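Last updated: January

3.2 Getting students to turn up

The Fairclough field course was planned as a two-week affair and, like most things planned in an office, it was based on the assumption that everyone would have read the handbook. Enrollment records show 30 students in the first intake. Attendance at the opening lecture was lower, and attendance at the free lunch was somewhat higher than enrollment.

We compared 2 teaching formats. In the first, students at Hondholm got the usual lectures and a worksheet. In the second, students at Prunton chose a local problem, argued over it, and wrote up what they would do about it. Both groups kept a weekly log through the Pronano course site, which accepted some 3973 entries before the term ended. Many of these consist of the word "fine."

Entries longer than one sentence were coded by topic. The Prunton logs dwell on group work, mostly on other people's failure to do it. The Hondholm logs dwell on the worksheet. Neither group wrote much about the learning goals, which we had spent most of a summer polishing. 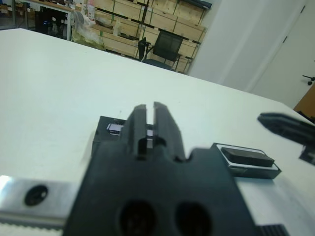 Department of Education and Community Learning

Figure 4. Parallel-finger gripper, close view.

Final marks differed little between the formats. Students in the project format did ask more questions in the closing session, including several we could not answer. We treat this as a good sign, though the marking scheme had no box for it. Section 3.3 takes up the question of who should run the course once the present grant is spent.

Contact the department | Copyright Department of Education and Community Learning | Back to top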